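Leaves on everything: why we sleep, sit and eat on plants
Notes for the evening talk, Flescombe, September

Start at 7.30. Lights up for the first half, please, I want to see faces. Samples go round in the two baskets, one down each side, and they meet at the back.

1. Opening

Hello, and thank you for coming out in that rain. Before I say anything clever, have a look at what you and your neighbour are wearing. Hands up who's got a leaf on somewhere. Socks count. Linings count! (Wait. There are always more than they think. Let them laugh at the person who has to check a label.)

Now think about the room you woke up in. Curtains, duvet cover, cushion, the mug by the bed. I did this at home before I wrote the talk and gave up on the landing, where even the draught excluder has ivy on it. I don't remember choosing ivy. I think it came with a house.

So my subject tonight is plants on cloth. I'm not a historian, I just cut things up and sew them back together, so if you want dates you'll be better off at the library. I'm going to talk about what makes one of these patterns work, and what makes another one send you up the wall after a fortnight.

2. The trouble with repeats

Pass round: blue cotton with the poppies. Ask them to find where the pattern starts again.

Any printed cloth has to start over somewhere. The screen or the roller is only so big, and when it gets to its end it goes back to the beginning. The designer's job is to stop you noticing. If you do notice, you can't stop, and that's you lying in bed with flu counting the same wonky poppy.

The simplest cure is the half-drop. You slide every second column down by half, so the big flower never sits beside its twin. (Do the thing with the two tea towels here. Hold them level, then drop the left one. It really does work from the back row.)

The other cure is fillers, and I love a filler. Little sprigs, dots, a stray bud. They're there to break up the gaps, because if the gaps line up you get stripes of nothing running across your curtains, and those are worse than any poppy. At Durari, where I did my short printing course, the tutor called these alleys. You stand well back from the cloth, squint, and look for the alleys. I spent most of a morning squinting.

3. Arthur

This is the bit people ask me about, so I may as well do it properly.

Arthur is the printing table at Durari. It's long and green and it has a slight dip at one end that everybody has to work round, and if you forget the dip your last repeat comes out pale. Mine came out pale. I've brought it, it's in the second basket, be kind.

My design was hogweed. I'd drawn it from a verge at Irnstead and I was terribly proud of it on paper, all those lovely umbrella spokes. Printed up it looked like a car park full of television aerials. The spokes were all pointing the same way! A plant that stands up straight on a verge looks like a fence when you put 200 of them side by side. I had to go home and lean them over, and turn some upside down, which felt rude to the hogweed, but it was much better.

So: if you're drawing for cloth, draw your plant from more than one direction. Cloth gets turned round. Someone will cut a cushion out of it sideways and never know.

(Drink of water. Check the baskets have moved. They'll have stopped at the third row, they always do.)

4. Size, and where you put it

I get asked whether big patterns are wrong in small rooms. I used to say yes very firmly and I've changed my mind. My back bedroom is tiny and the curtains have leaves on them as long as my arm, and it feels bigger than when it had the little sprigs. I've no theory for you. I suspect the eye gets less tired with three large things than with a great many small ones.

What I would say is, look at how the cloth is going to hang or lie. A big frond on a flat board in the shop is one thing. Put it over a bed, or gather it for a curtain, and half the frond goes into a fold. That can be gorgeous, you get a bit of stem here and a tip there and you make up the rest. But if your pattern is a single neat bouquet, bang in the middle, you'll be tugging it straight every morning for years. I had one of those. I gave it to my sister, who doesn't make her bed.

Fluffy cloth is its own problem. A pile softens every edge, so fine veins and tiny stamens go to mush. The plants that survive are the ones with a strong outline. Ferns are good. Anything like a feather is good. Daisies are hopeless, they turn into fried eggs.

5. Mixing

Right, the argument section. (Ask for a show of hands: who'd put two flower prints together? Expect muttering.)

I say do it. Let them differ in something you can spot from the door, though. Quiet with loud, or pale ground with strong ground, or curly with straight. Where it goes wrong is when two prints are nearly the same, same size of rose, same sort of pink, and each makes the other look like a mistake.

Black is a great help. A black flower isn't pretending to be any real flower, so it doesn't fight with the real-looking ones next to it. It's pure shape. You can put it on a ground as bright as you like and it'll hold. I was very snooty about black roses until I was about 19, and then I bought a skirt with them on and wore it until the zip went.

If you're nervous, start with something you can take away again. A scarf over a chair, a pillowcase. Leave it for a week, don't look at it on purpose, and see whether you're cross with it by the end.

6. Finish and questions

Baskets back to the front, please, and count the poppies in. Anybody who'd like to have a go on Arthur can take a Durari leaflet from the table by the door. Bring an apron and a drawing with a bit of lean to it.

Likely questions: will it fade (yes, line your curtains), can you boil it (try a corner), where did I get my shirt (jumble sale, sorry).
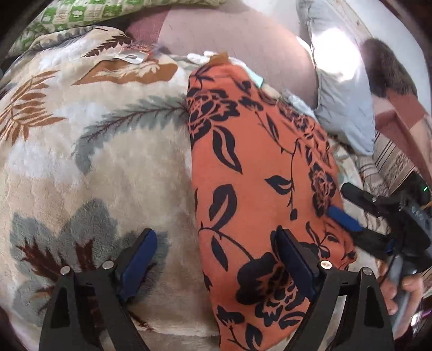 Words: the speaker
Posted in Talks and Evenings, Flescombe

Leave this one up during questions. It does for sections 4 and 5 together: ferny, feathery plants on a soft cream blanket, and black roses on orange laid over the top. If anyone's still muttering about mixing prints, ask them which one they'd take off, and then put the kettle on.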